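The Second Life of a Sweater

PRATBRIDGE — The line outside the old Vesov shoe store starts before the doors open. People bring grocery bags, pillowcases and one or two suitcases, all full of clothes that no longer fit somebody at home.

The Pratbridge Clothing Exchange is open two mornings a month. Shoppers trade by weight. A pound in earns a pound out, and no money changes hands. Last year 3,119 pounds of clothing went across the counter, most of it in children's sizes.

The rules fit on one sheet of paper taped inside the window. Everything must be washed. Zippers must work. Coats are taken from October through the end of winter, and swimwear is not taken at all. Each household can leave with up to 30 pounds per visit, a limit added after a reseller from Tamiru filled a van in the first hour.

Knitwear goes fastest. Cotton T-shirts are cheap enough new that many families skip the used ones, but a good wool sweater for a child can cost as much as a pair of shoes and may be outgrown by spring. Regulars know to sort their knits at home first, laying them flat and checking the cuffs and elbows under a bright light. A small hole can be closed in a few minutes. A stretched cuff takes longer, and many people leave it alone. 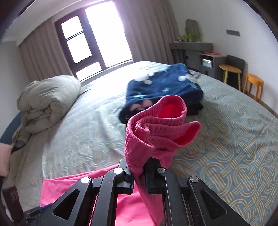
One mother of twins said in the line that she had stopped buying knits new after the second winter, and that the only thing she still paid full price for was socks. Her method is to wash everything cold, dry it on a towel and put it straight into the trade bag if neither child can get an arm through.

Not every piece finds a taker. What is left after 2 months on the racks is baled and sent to Drarkilex, a sorting company that sells wearable items in bulk and shreds the rest for padding. The exchange gets a small payment by the pound, enough to cover the electric bill but not the rent. The rent is paid by a yearly rummage sale and a jar by the scale.

The lease on the shoe store is up for renewal in October, and the owner has asked for more money. A smaller space near the bus station is available, though it has no back room for sorting.

For now the schedule stays the same. The next exchange is 11th August, and school clothes will be on the front racks.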